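Tea with the woman who mends Brurnmont's curtains

I'd been meaning to talk to Dragica Vlachou for ages, ever since she rescued my nan's velvet curtains from what I can only call a moth banquet. So when she rang to say the curtains were ready AND she had a cake in, I took my notebook along and didn't leave until gone five.

Her workroom is up a flight of stairs on Prekosgate, over the shop that used to sell fishing tackle. You can still smell it a bit when it rains. She has been there for 11 years and before that she worked from her kitchen, which she says her husband has only just forgiven.

"I never set out to do curtains," she told me, cutting the cake into frankly enormous pieces. "I wanted to make wedding dresses. I made four. Brides cry, mothers cry, I cried. Then a man came in with the curtains from the Kotalard theatre and asked if I could do anything with the hems, and I thought, well, a curtain isn't going to ring me at midnight."

The Kotalard job was her making, really. The main pair came to 64 metres of hem, all of it hand stitched (the machine wouldn't take the weight), and she did it on the floor of the church hall on her knees. She showed me the cushion she used. It's as flat as a biscuit.

I asked what people get wrong, because I'm fairly sure I get all of it wrong. She put her fork down for this one.

"Washing! They wash them. They take a lined curtain, two different cloths, and put it in at sixty, and the lining shrinks and the front doesn't, and then they come to me with a thing like a pillow. I can't unshrink it. I can take the lining off and put on a new one, and I will, but it costs more than they want to hear."

So what should we do instead? Shake them out of the window twice a year, she says, and hoover them with the brush end, top to bottom, going gently over the pleats. Open them all the way in summer so the same fold doesn't sit in the sun from May onwards. She's very firm about the sun. There was a blue silk pair hanging on the back of the door while we talked, and when she ran her thumb along one of the folds it just opened up, like wet paper. Horrible! I went straight home and moved mine.

She isn't on her own up there any more. Jade Paquette came to her two years ago for a few Saturdays and now does nearly all the linings, and has opinions about thread that I won't try to repeat. When I asked Jade what she liked about the work she said, "It's quiet and you finish things," and went back to her pinning. Dragica beamed at her like a proud aunt.

We got on to money, which people in Brurnmont do like to know about. A plain reline starts at 72 pounds a pair, and she'll tell you to your face if it isn't worth doing. She sent Jasper Van Acker from the bakery away with his own curtains and the name of a shop that sells new ones. "He brought me a loaf to say thank you," she said. "So I lost a job and got a loaf. It was a good loaf."

Does she ever think about stopping? She looked out at the street for a bit. Her hands are stiff in the mornings now and she wears glasses on top of her glasses for dark cloth, which I saw her do, and it's quite a sight. But there's a big order coming in July, every window at the Erraji guest house, and she has already chosen the lining for it, a heavy cream cotton she kept making me feel.

"Feel that," she said, for the third time. "You could wrap a baby in that."

And you could! I'd have happily worn it home. She gave me my nan's curtains in brown paper, with the moth holes closed so neatly that I had to hold them up to the window to find even one, and another slice of cake in foil. They're up in the back bedroom now. I've hoovered them once already with the brush end, top to bottom, and I'm keeping the left one well out of the sun until I can get a blind for that side. 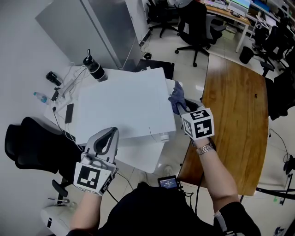
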